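Hats, heads and the hall closet

I've been promising Ruby-Lee McPhee a piece on hat storage since she wrote in after the July swap meet, and my own closet finally shamed me into it. We moved to Havlow with 2 boxes marked HATS (I'd have sworn it was one) and they sat by the back door so long the dog started treating them as furniture. Straw ones on the bottom, of course, with all the winter wool piled on top. You can guess how the straw ones looked!

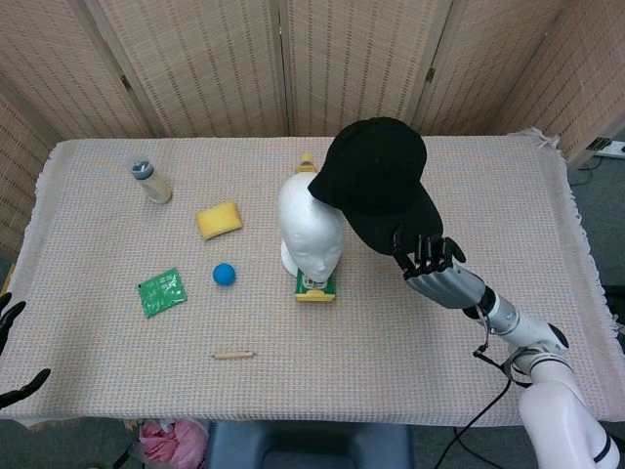 Baseball caps are my weak spot, and the front panel is what goes first. Stack them, hang them on a nail, toss them on the shelf, and sooner or later you get that dent over the forehead that won't pop back out. A head form fixes most of it, and a plain white foam one like this does the job fine, even with a small box under the chin to give it some height. Pick the cap up by the brim, a black one especially, or you'll be brushing fingerprints and lint off the crown all afternoon. I learned that from Hertta Huttunen, who has 60 caps and still lends them out.

For the soft stuff, berets and knit hats and so on, I just roll them and stand them in a drawer. Wide brims go upside down on their crowns, always. And if anyone near Humside has a spare hat box with a lid that fits, please write me, I'll trade you jam for it.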